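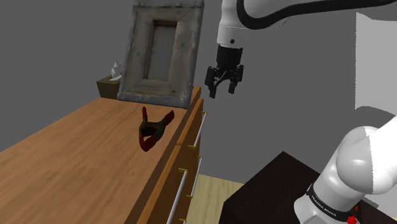 How to Test Whether a Robot Arm Can Tidy a Dresser

Posted 20 August 2023

Putting a thing away in a drawer takes a person a few seconds. For a robot arm it is still one of the better tests of whether the machine is ready for a house, and most arms don't pass it on a bad day. This page explains how to set the test up in simulation, run it, and read the results without fooling yourself.

You need a simulator with decent contact physics, an arm model with a parallel-jaw gripper, and a dresser model with drawers that slide. I use the Hunetti dresser model, but any one with bar handles will do. Flat fronts with a finger groove are a different test and a much harder one.

Step 1. Pick the object

Use a spring clamp or something just as awkward. A block tells you very little, because a parallel gripper can pick up a block from almost any side. A clamp has prongs, a curved body and gaps, and it lies on its side at whatever angle it was dropped. Check the collision shape before you go further. Many free models wrap the whole clamp in one box, so the fingers stop on thin air.

Step 2. Dress the top

Leave some ordinary things on the dresser. A picture frame and a tissue box at the back are enough. They limit where the arm can swing, and they give it something to knock over. If you clear everything off, your success rate goes up and means less.

Step 3. Place the arm

Put the base beside the dresser, close enough that the gripper can reach both the far edge of the top and the lower drawer. Try both reaches by hand before you train or script anything. Halldóra Damgaard, who went over my first version of this page, lost a good part of October to an arm that could open the drawer but couldn't get back over it afterward.

Step 4. Split the chore into parts

I score 4 parts separately:

Grasp the object.
Open the drawer far enough to drop it in.
Release it inside.
Close the drawer.

There is a choice of order in here. With one gripper you can't hold the clamp and pull the handle unless you are very lucky. Open the drawer first, then go for the clamp. A planner that grabs the object first will have to set it down again, and every extra set-down is another chance to lose it.

Step 5. Add a wrist view

A camera off to the side is fine for finding the dresser. It is poor for the last bit of the grasp, when the arm itself gets in the way. A view from the wrist shows the fingers against the object and the handle.
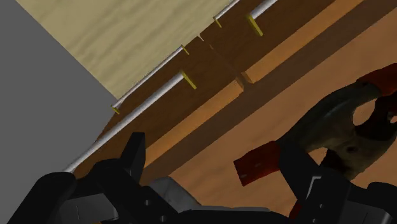 Expect the wrist view to be confusing at first. The horizon tilts with the gripper and a long straight edge can run corner to corner. If your policy was trained on upright views only, rotate your training data or collect more of it.

Step 6. Run it enough times

Do 1000 runs with the object pose changed each time, then another 2000 with the lighting and the drawer friction changed too. Keep the two sets apart. A method that does well on the first and falls off on the second has learned your scene, and it will not do well in anybody's bedroom.

Save the failures. Vasanthi Begum sorts hers into missed grasps, slips, handle misses and bumps, and I have copied that.

Reading the results

Multiply the parts out before you get excited. If each of the 4 parts works nine times in ten, the whole chore works about two times in three. That is a good research number and a poor housekeeper.

So can machines do this chore yet? In a scene they know, often. In a new room with a sticky drawer — not reliably, in my testing. Grasping has improved a lot. Handles are still where the time goes, and recovery after a dropped object is weaker than either.

If your drawer opens but springs back shut, check the joint damping before you blame the policy. Mine was set to zero for a long time.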